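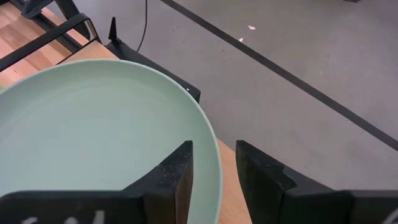

Rondthorpe Game Music Archive: Progress Report to Vodell

Search this site Search

Mar 17, 2021

12 shares 3 comments

Status

Transcription of the first batch is finished. Restoration is behind plan by two weeks. Spending is within the amount agreed. No change to the total grant is requested. One change to the order of work is requested and is set out under Changes.

Scope

The grant covers the recovery, transcription and publication of music data from home computer and console games held on floppy disk and cartridge in the Rondthorpe collection. For each title the project produces a disk or cartridge dump, a reference recording, a note-level transcription and a short technical sheet. Arrangements by outside musicians are covered by a separate budget line and are reported at the end.

Work done in this period

Dumps. All 100 titles in the first batch have been read. Nine disks gave read errors on one or more tracks. Seven of these were recovered by repeated reads on a second drive with the head realigned. The other two have damage in the area holding the sample data. The sequence data on both is complete, so the notes can be transcribed, but the original instrument sounds cannot be rebuilt from these copies. A request for second copies has gone to two private collections. One has replied and does not hold either title.

Reference recordings. Recordings are made from original hardware at the line output, with the emulated version kept alongside for comparison. Pitch matched within the tolerance set in the plan for every title except those using the Prieto sound driver. On these the emulated version runs slightly sharp and the tempo drifts over long loops. The fault was traced to the timer interrupt, which the emulator treats as fixed and the driver changes at the start of each pattern. A patch has been written and is being tested. Until it is accepted, the hardware recording is the only reference used for Prieto titles.

Transcription. Sequence data is converted to a plain event list and then to standard notation. Conversion is automatic for four of the five drivers found in the batch. The fifth stores note lengths as offsets into a table held elsewhere on the disk, and the table differs between titles. These were done by hand and took about three times as long per title as the rest. A script to find the table has since been written and works on most of the titles it was tried on.

Looping. The plan did not say how loops should be shown in the notation. We have used repeat marks where all channels loop together. Where channels loop at different lengths, the score is written out to the first point at which they line up again, up to a limit of five minutes. Past that limit the score ends with a note of each channel's loop length in ticks.

Restoration

Restoration covers removal of mains hum and click noise from the reference recordings. The delay comes from the Adton interface, which was returned for repair after one input channel developed a level fault. Recordings made with it in the last week before the fault was found were checked against earlier takes. Those with a level difference between channels were discarded and will be made again. The repaired unit is back and has passed the loopback test on both channels.

The hum filter has been changed from a fixed notch to one that follows the mains frequency. The fixed version was removing part of the bass line on titles with long held notes close to 50 Hz and its multiples. Unfiltered files are kept in all cases.

Publication

Technical sheets for the first batch are in the shared folder for review. The sheet layout now has a field for driver version, as asked for in your last comments. Public pages will go up once the rights check on each title is closed. Where the rights holder cannot be traced, the page will carry the technical sheet only, with no audio and no score.

Arrangements

Two arrangements have been delivered, one for string quartet and one for synthesiser and live drums. Both were mixed at a level well above the reference recordings. The musicians have been asked for versions at the level given in the brief. Stems have been received for the quartet piece only.

Changes

We ask to move the Prieto titles in the second batch to the end of the schedule, so that the emulator patch can be settled before they are transcribed. The number of titles and the end date stay the same. A reply by the start of April would let the hardware bookings be changed without charge.

Next period

Repeat the discarded recordings. Finish restoration of the first batch. Begin dumps for the second batch, cartridges first. Send the loop notation rules to Vodell for comment. Obtain stems for the second arrangement.

The spending table and the list of read errors by disk and track are sent as separate files.

3 comments Share 12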